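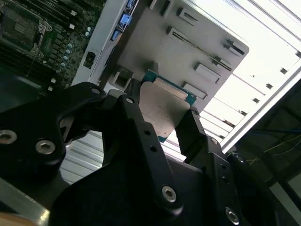
A reader wrote in last month to ask whether the Golen bench lamp is worth paying extra for when the Dogar does nearly the same job, and would I please answer before her old one gives up altogether. I have had both clamped to my work table all winter, so I feel fairly well placed to say, and I'm sorry it has taken me until March!

First, the light. The Golen is lovely. It spreads evenly over the whole mat, and at nine in the evening, when my eyes have had enough of the day, I can still read the tiny print on a resistor or thread a needle (I use the table for mending too, and for my seed packets in spring). The Dogar is brighter straight down, but it leaves a hard shadow beside my hand, and I found myself scooting my chair back and forth all evening to get out of my own way.

The arm is where I have a complaint. The Golen's elbow was stiff as anything when I unpacked it, and I had to hold the base with one hand while I pulled with the other. It loosened up after a couple of weeks. The Dogar moved like butter from the first day, though mine has started to droop a little when it is stretched all the way out, and I've tightened the knob twice.

Both cords are on the short side. The Golen's is 86 inches, and by the time it has gone down the back of my table and along the baseboard there isn't much left over. I ended up with a Zullonik extension, which has been fine.

I paid $86 for the Dogar and $20 more for the Golen, both from Geltico, who packed them beautifully and threw in a spare clamp pad. The dimmer on the Golen remembers where you left it, and I have grown very fond of that. The Dogar comes on at full blast every time, which is a rude way to start a morning.

So, dear reader, get the Golen if you sit at your table most evenings. For an hour on a rainy weekend, the Dogar will do you nicely, and you can spend the difference on solder or good thread.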